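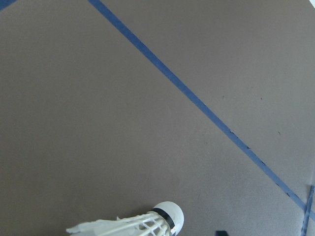
courtside_sceptic
Club equipment officer, Getville

Has anyone else been offered the Budholm shuttle collector? It's the arm on a wheeled base that goes round after a session, picks shuttles off the floor and drops them in a tube. They want £3815 for the kit, plus a yearly service plan which starts in August whether you've used the thing or not. We have it on trial until then and I'm trying to work out what we'd be paying for.

The brochure says it copes with "any indoor court". Ours has a brownish floor with blue tape for lines, and the tape is scuffed at the edges in places. I asked the rep whether worn tape bothers it. He said the camera at the wrist looks for the shuttle and ignores the rest. Fine, but a white shuttle lying on its side well away from any line is the easy one. I want to know about the ones against the net post, or under a bench, or trodden flat.

My log so far: 171 shuttles attempted over 3 evenings. I haven't split them into good and bad grabs yet because I keep arguing with myself over what counts. If it picks one up by the feathers and bends them, is that a success? Budholm says yes.

dropshot_dan
We had a demo at Jindudlow last winter and I liked it. Our juniors leave shuttles everywhere and it got on with the job while we took the nets down. You're being a bit hard on it.

courtside_sceptic
Who was driving it? The rep stood next to ours with a tablet the whole first evening, and I couldn't tell how much was him.

dropshot_dan
He had a tablet, yes. I assumed that was for the battery.

lets_and_faults
Ask them that in writing. The Sfakianakis one (different firm, similar idea, uses a scoop) was sold to us as running by itself and then the small print had "supervised operation" all through it. We sent it back.

On the feathers: head first or it's no good to me. Grip a feather shuttle by the skirt and you've turned a match shuttle into a practice one. With plastic ones I wouldn't care.

backhand_bev
Bit of a different view. I've got a bad back and I do the clearing up at our place most weeks. If a machine saves me the bending I don't mind a few bent feathers. Has anybody priced this against one of those pick-up tubes on a stick though?

courtside_sceptic
I have one of those tubes at home and it cost less than a box of shuttles. That's my whole trouble with this – it has to beat a tube on a stick and a ten-year-old who's been promised a biscuit.

dropshot_dan
The tube doesn't sort them for you. The Budholm is meant to put the damaged ones in a separate bin.

courtside_sceptic
Meant to. The sorting is an add-on at £956 and isn't in the trial kit. I did ask to borrow it and was told it's "best seen at a site visit".

lets_and_faults
Ha. There's your answer then.

dropshot_dan
Or they've only got the one and it's out on loan. I'd still ask for a longer trial before you write it off. Try it on a junior night, when there's more on the floor.

backhand_bev
Seconded. And please post the log when you've split it, with the feather grabs listed on their own. I'd like to see those before our August meeting.

courtside_sceptic
Will do. I'm counting head first and skirt first separately from now on, and anything dropped on the way to the tube goes down as a miss, whatever the rep says.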